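亲子出行互助 › 探亲与长途

第一次带娃坐飞机回外婆家过节，求过来人说说

Soledad Ibarra

各位好，憋了好几天还是来发帖了。情况是这样：我家老二六月满两岁前最后一次能抱着坐（不占座那种），所以想赶在那之前回我爸妈那边住几天，顺便去姨妈家吃顿团圆饭，她家每年都摆一大桌，表兄弟姐妹全到。老大5岁，坐过一次火车，没坐过飞机。

老公的意思是开车，295公里外先到他哥那儿歇一晚，第二天再走。我不想。上次开车老大吐了三回，后座那个味道我到现在都记得…… 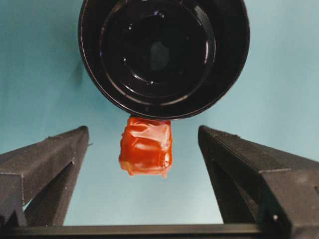 机票我看了两班，一班早上特别早，一班正好卡在午睡。早的便宜。但是要四点多起床，俩孩子能不能撑住我心里没底。

还有就是住哪。我妈非让住家里，可她家就一间空房，我弟一家也回来。住外面吧，她肯定不高兴，说了几句“回自己家还住旅馆”。已经说过一次了，唉。

想问的：
早班还是午睡班？
推车带不带？
住不住家里，怎么跟老人开口？
老大怕大声音，起飞那会儿怎么办？

先谢谢了，打字乱，手机发的，娃在旁边扯我袖子。

Valentina Herrera

早班。别犹豫。

我去年带三个回娘家，选的就是中午那班，想着正好睡。结果登机前晚点，老三困过头了，上去以后一路嚎，前排大哥回头看了我好几眼。早班晚点少一些（我碰到的是这样，别家不一定），而且孩子四点多被抱起来其实是懵的，穿着睡衣直接走，到候机厅再换。头天晚上把衣服、水杯、尿布全放门口，别指望早上想得起来。

推车带。能折的小的那种就行，到登机口再交，问一下航空公司，规定不一样。到了那边你姨妈家一大桌人，孩子睡着了没地方放，推车就是床。我们家老二在推车里睡过整顿年夜饭，旁边划拳都没醒。

耳朵的问题：小的起飞降落让他喝奶或者咬奶嘴，大的给根棒棒糖或者小饼干，让他一直咽。怕声音的话买个儿童耳罩，在家先戴几天，不然到时候他不认，一把扯掉。我家那个就是扯掉的那个。提前给他讲讲流程也有用，先排队，再过安检，书包要放进去过一下机器，一会儿就还给你。我女儿第一次过安检以为小熊不还她了，哭得整条队伍都在看。

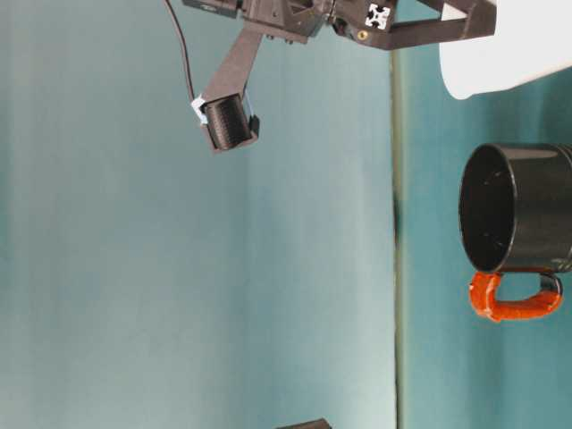
零食多带几样，分小袋，隔一会儿给一袋，别一次全拿出来。贴纸书比玩具好使，玩具掉座位底下你得趴着找。再带一套你自己的换洗上衣！都记得给娃带，没人记得给自己带，我穿着一身酸奶见的我公公。

住的事我没法替你说。我是住家里的，三晚，打地铺，腰疼了一个星期，但是早上起来我妈在厨房炸东西，孩子围着她转，我觉得值。你弟一家也在的话确实挤，洗澡都得排队。看你自己脾气。

哦对，回程别订当天晚上的，吃完大餐孩子都疯，歇一天再走。

Dalibor Slanina

开车也行啊，我们都开车，想停就停。晕车坐前面吃点药就好了

Valentina Herrera

楼上，5岁不能坐前面吧……药也得先问医生，别乱吃

Inmaculada Ortuño

说说住的问题，前面没怎么讲。

我是折中的。头两晚住爸妈家，后面搬到走路能到的小旅馆，理由就说孩子半夜哭怕吵着弟弟家的娃。老人一听是为了孙子辈，脸色好很多。关键是白天还是在家吃饭，早饭都回去吃，她其实要的就是这个。要提前打电话讲，别到了门口才说，我第一年就是到了才说，冷了一整天，饭桌上没人接话，我爸光夹菜。

你老公的哥哥那边也打个招呼，不去歇脚了得告诉人家，免得白铺床。

姨妈家那顿，俩小的先在家垫点，开席永远比说的晚。我家老大饿急了把凉菜盘子里的花生全抓了，大人还没坐下呢。带点自己家吃惯的，别指望他们肯吃大人菜。

午睡班我也坐过，倒是一路睡过去了，所以这个看命。不过要是便宜又不怕早起，那就早班吧。

Soledad Ibarra

谢谢谢谢！定了早班，推车带上。耳罩下单了，老大非要绿的。跟我妈电话打完了，说住两晚再搬，她嗯了一声，说那早饭必须回来吃。老公还在念叨开车，不管他了。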